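4.2 Feldphase und Rücklauf der Sensorknoten

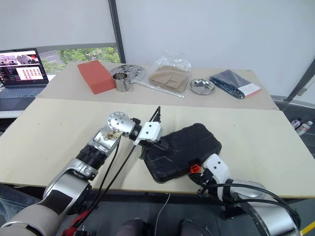
Abb. 3: Schwarzer Hartschalenkoffer mit orangerotem Verschluss, zwischen zwei Roboterarmen auf heller Tischplatte.

Die Feldphase in Dirance begann im Februar, später als geplant. Grund war die Abstimmung mit dem Tiefbauamt über die Mastnutzung (Höhe der Befestigung, Haftung, Stromabgriff). Insgesamt 294 Knoten an Laternenmasten, verteilt auf 13 Quartiere. Auswahl der Quartiere nach Verkehrsdichte und Bebauungstyp, vgl. Abschnitt 3.1. Das Industriegebiet Kerr wurde nachträglich aufgenommen, dort liegen aber nur Daten ab der dritten Messwoche vor.

Gemessen wurden Schallpegel, Feinstaub (PM2,5), Lufttemperatur und Fahrzeugdurchfahrten in beiden Richtungen. Übertragung über das städtische Funknetz, Intervall fünf Minuten, nachts fünfzehn. Aggregation auf der Plattform Brimum, die die Stadt bereits für die Parkraumbewirtschaftung betreibt. Das hatte Vorteile bei der Anbindung, brachte aber ein Schema mit, das für Umweltdaten nur bedingt passt – Schallpegel etwa werden dort als ganze Zahlen abgelegt. Für die Auswertung in Kapitel 5 wurde daher auf die Rohpakete zurückgegriffen.

Ausfälle. Von den 294 Knoten lieferten 153 über den gesamten Zeitraum lückenlos Werte. Bei den übrigen reicht die Spanne von einzelnen fehlenden Stunden bis zum Totalausfall. Häufigste Ursache: Unterbrechung der Stromversorgung bei Tagesabschaltung der Beleuchtung, der Pufferakku war für trübe Wochen zu knapp ausgelegt. Zweithäufigste: Funkabschattung in engen Hofsituationen, vor allem im Altstadtquartier. Vandalismus spielte entgegen der Erwartung der Projektpartner kaum eine Rolle. Lücken unter einer Stunde wurden linear interpoliert, längere blieben leer und gehen in die Mittelwerte nicht ein. Eine Imputation über Nachbarknoten wurde geprüft und verworfen, die Korrelation zwischen benachbarten Masten ist beim Schall zu schwach.

Befragung. Parallel dazu Haushaltsbefragung, schriftlich und online, 1903 auswertbare Bögen. Gefragt wurde nach wahrgenommenem Lärm, Wegezeiten, Kenntnis der Sensoren und Zustimmung zur Datenerhebung im öffentlichen Raum. Die Stichprobe ist leicht zugunsten älterer Eigentümerhaushalte verzerrt, eine Gewichtung nach Alter und Wohnform wurde vorgenommen (Anhang B). Auffällig: Die Kenntnis der Sensoren ist gering, auch in Strassen mit hoher Knotendichte. Die Zustimmung steigt mit der Kenntnis, der Effekt bleibt nach Kontrolle für Bildung bestehen, wird aber kleiner. Ob hier Selbstselektion vorliegt, lässt sich mit dem Querschnitt nicht klären.

Vergleichbarkeit mit Zikivstead. Cârstea und Pîrvu berichten für Zikivstead deutlich höhere Zustimmungswerte. Allerdings anderer Fragewortlaut, und dort waren die Messwerte von Anfang an auf einer öffentlichen Karte einsehbar. In Dirance ging die Karte erst gegen Ende der Feldphase online. Ein direkter Vergleich der Niveaus verbietet sich deshalb, verglichen werden im Folgenden nur die Zusammenhänge innerhalb der jeweiligen Stadt.

Datenschutz: Die Durchfahrtzählung arbeitet mit Radar, es werden weder Kennzeichen noch Bilder erfasst. Die Fragebögen sind nur auf Quartiersebene mit den Messdaten verknüpft, eine feinere Zuordnung wurde von der städtischen Datenschutzstelle abgelehnt. Das begrenzt die statisitsche Aussagekraft erheblich, bei 13 Einheiten auf der oberen Ebene sind Mehrebenenmodelle nur eingeschränkt belastbar. Die Schätzungen in 5.2 sind entsprechend vorsichtig zu lesen, Konfidenzintervalle sind durchgehend mitangegeben.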